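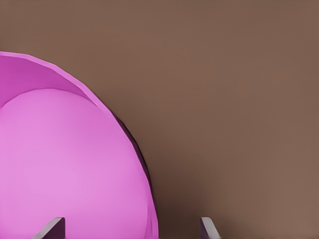 Cheap way to run a small heater off-grid in a teardrop?

rorbridge_rambler
Posted in Teardrops & Tiny Trailers

So my galley and cabin are finally wired and now I'm stuck on heat. I have a Sinov inverter rated at 1000 watts and one lithium battery under the bunk, and I was hoping to run a little ceramic heater for a few hours before bed. We camp up near Rorbridge in February and it gets COLD. The heater says 1350 watts on high and doesn't list a number for low. Will the inverter just shut off, or am I going to cook something? I'd rather not cut a hole in the floor for a diesel unit if I can help it.

drorkano2

dont do it. get a diesel heater

Ikeda Campworks

I tried this my first winter, so here's my two cents. On high you're over what the inverter can give, and a decent one will beep at you and shut down. Low might run - check it at home with a plug-in watt meter first - but the bigger trouble is the battery. Mine was dead in under 3 hours and I woke up with frost on the inside of the door!

What we do now is a 12 volt heated blanket, plus foam board cut to fit the windows. The blanket barely touches the battery. If you're on shore power, run the ceramic heater straight from the hookup and skip the inverter. And whatever you pick, crack the roof vent a little or you'll get drips all over the bedding.

rorbridge_rambler

Ok, ordering a blanket. Does yours have a timer on it?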